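Reading Series in Triltbridge Moves to the Old Ferry Hall

The Triltbridge winter reading series will open in November at the Ferry Hall on Skomine Street, after four seasons in the upstairs room of the public library. The library room seats 30 and was full for most of last year's readings.

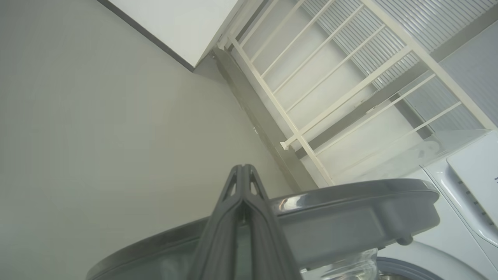 The program has 10 evenings, each given to one new novel or book of poems. Most of the titles come from small presses. Zelby Books is sending three poets, and Aigner Press will present a novel told in letters between two sisters who no longer speak.

Tickets are $20 for the whole series. Single evenings are free for students. 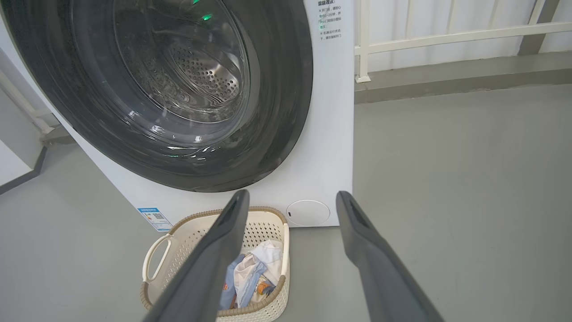 Each reading starts at 7 p.m. and is followed by questions from the audience. A translated book is on the program for the first time, and its translator will read from both versions. Last season drew 830 visitors in all, according to the library.
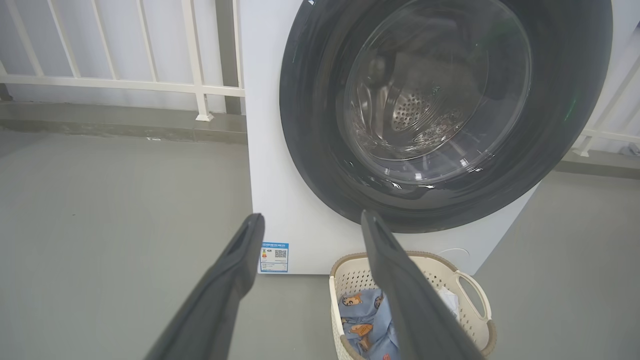
One regular said the talk after the reading was the reason she kept coming, and she hoped the bigger hall would not make people shy about speaking up. The organizers plan to set the chairs in a half circle and leave the stage unused.

Copies of the books will be sold at the door. The library has ordered extra loan copies of the opening novel, and there is already a waiting list.
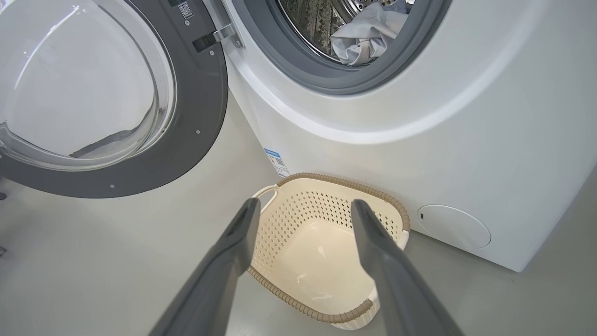
Another reader asked in a letter to the library whether the poetry nights could be recorded for people who can't get out in the evening. The library replied that sound recordings will be posted on its website where the author agrees.

Tickets go on sale at the library desk in October.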